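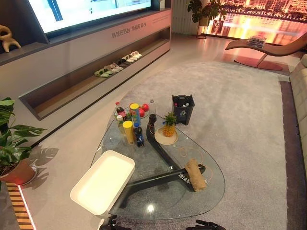 Figure 3. Living-room showroom with a wall-mounted screen above a low console.

4.2 Cold-start wear in the small-displacement group

The engines in the second group were all four-cylinder turbocharged units taken from passenger cars in daily use. Owners in Jostow and Wanigasekara agreed to let us draw oil at each scheduled change and to keep a log of trips. In all, 141 cars stayed in the study through the end of August. Cars that changed owners or had major engine work were dropped, and their earlier samples were not used.

We split the cars by how often they were started from cold. A cold start was any start in which the coolant was within five degrees of the outside air. The Lavgate logger, which plugs into the diagnostic port under the dash, recorded coolant and air temperature at every start, so the owners did not have to note these by hand. Over the study period it stored 2,761 cold starts that passed our checks. Starts with a missing air reading were thrown out. Most of these came from two cars with a faulty intake sensor.

Iron in the used oil rose with the number of cold starts per thousand miles. The link held after we allowed for total mileage, oil grade and engine age. Copper showed no clear pattern. Aluminum rose slightly in the cars with the shortest trips, but the spread between cars was wide and we do not draw a conclusion from it.

Trip length mattered more than we expected when we planned the work. Cars that were started cold and then driven for less than 20 minutes had more fuel in the oil than cars that were started cold just as often but driven farther. Fuel thins the oil, and thinner oil leaves less of a film on the cylinder walls and the turbocharger bearings. We did not measure film thickness directly.

Oil change interval was the other main factor. Owners who changed at 4,000 miles had lower iron readings at the change than owners who waited longer, as one would expect from the shorter time in service. When iron was expressed per mile driven, the gap between the two sets of owners became small.

All samples were tested by the same lab on the same equipment. Repeat tests were run by Dilani Sikder on a Clustaline spectrometer, using bottles with the car number removed. The repeat readings for iron agreed closely with the first set. Those for aluminum agreed less well, and this is a further reason to treat the aluminum result with care. The larger engines in the first group are compared with these cars in Section 4.3.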